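PRANDCOMBE – The Bakora sorting room opens its doors for a third season this December, with longer hours, more table space and a new set of wire baskets for the household goods that pass through it.

The room, on the ground floor of the Mesholm building, takes in everyday items in cans, tubes and boxes and gets them ready to be handed out to local families. Last season 397 households picked up a basket. This year the team is aiming for 600, and the shelves are filling up fast!

Every item gets its own check before it goes anywhere near a basket. Labels are read from top to bottom, including the small print on imported goods, and barcodes are matched to the stock list.
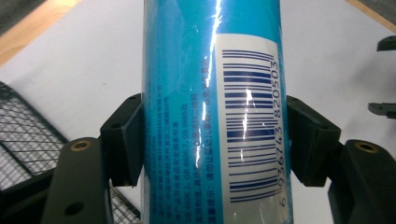

The stock list itself is new this season. It was put together by Illia Hordiienko, who runs the room, and covers 62 kinds of goods, each with a note on where it should be stored and whether it carries a warning about small children. Items with that kind of warning are listed on a card that goes home with the family.

"I love the moment when a basket starts to look like something you'd be happy to get," said Hordiienko. "We had people packing into grocery bags last year and things rolled all over the place. With an open basket you can see what you have and what's still missing – and it's a lot nicer to carry."

Packing is done at wide tables, one basket at a time. Tall items go in first and lie flat along the bottom, with smaller ones tucked in beside them.

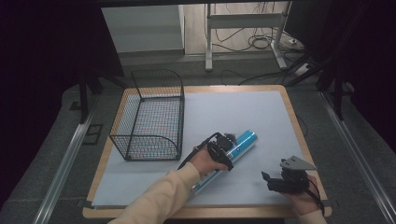 A white and blue tube and an open wire basket on one of the tables.

Sani, the neighborhood store across the street, has set up a drop-off shelf by its front door. Unopened goods can be left there any time before 6 p.m. Cans and tubes are especially welcome this month.

New packers are welcome too. Sessions last 30 minutes, and there is no need to sign up ahead of time. Ask for Illia at the Mesholm front desk.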